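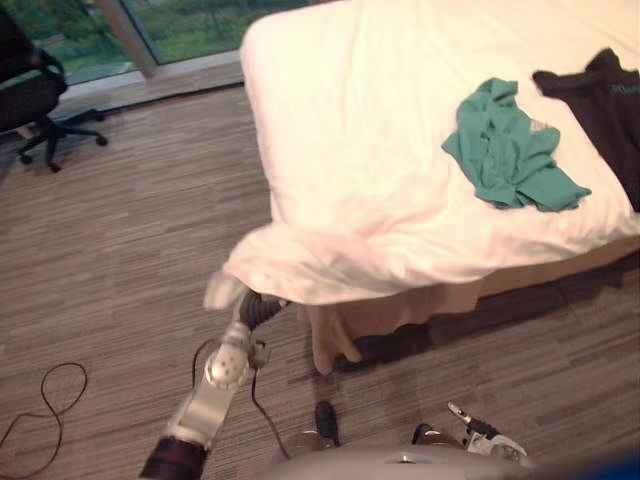

I spent most of January on the part of the bed task that comes before any pulling: deciding where the corner of the duvet is.

The first version of the corner finder was simple. Segment the cloth, trace the outline, look for the sharpest turn, send the gripper there. It worked fine on a duvet spread flat. Once the cloth hangs over the side it stops working, because the sharpest turn in the outline is usually a fold. The planner would pinch the fold, lift, and the real corner would stay down by the floor. From the controller's side this looked like a good grasp. The fingers closed on cloth and the load was what it expected.

The bed skirt made it worse. White duvet over beige skirt is not much contrast, and in the shadow at the bottom the mask leaked from one to the other. Twice in one afternoon the planner chose a grasp point on the skirt.

What I have now is a small network that scores every cloth pixel for how likely it is to be a true corner, plus a depth check that throws out anything lying behind the hem. I trained it on 1,282 labeled frames. I labeled them all myself, and I would not do it that way again. The second half went faster after I wrote a tool that carries a label forward from one frame to the next and lets me nudge it with the arrow keys.

Clothes left on the bed count as their own class. The first model had never seen a shirt on a duvet and gave high scores to sleeves. Now anything in that class is masked out before scoring.

Results so far: 236 trials on the near corners, split between the old method and the new one. The new one picks the right point much more often. I won't put a percentage here until I redo the old-method runs, since I changed the lighting partway through and the comparison isn't fair.

On the planning side, the trouble was reach. A corner near the floor puts the arm close to its limit, and the solver kept flipping the elbow between one waypoint and the next. I added a cost for changing elbow side and dropped the number of waypoints to 4. Planning takes longer, but the motion is calmer. The second arm holds still during the pinch. Using it to steady the cloth is next on the list.

The controller is the Villca stack with very little changed. I lowered the closing speed and replaced the fixed force threshold with one that looks at how fast the force is rising. A duvet squashes for a while before the fingers meet anything firm, and the fixed threshold called it done too early.

Still open:

- The far corners. The camera sees them at a bad angle and the scores are low.
- Patterned covers. Everything so far is plain.
- Slip. If the cloth slides out during the lift I only find out at the end of the motion.

The labeling tool will go up in the Sterkstead repo after I clean out the hard-coded paths. Probably Sunday.

Comments

turnton_dev: Did you try depth edges alone before the network? We had okay luck with that on towels.

Reply from author: Yes, for a week. Fine on the hem, bad on folds. A thick fold and a real edge looked the same to it.

mk: The elbow flip cost is useful, I have the same problem with low shelves. Is it a hard constraint or just a weight?

Reply from author: Just a weight. As a hard constraint it failed to find a plan too often.

primville: Please post the tool even with the bad paths.

Last updated: January

Contact | © Sterkstead notes | Back to top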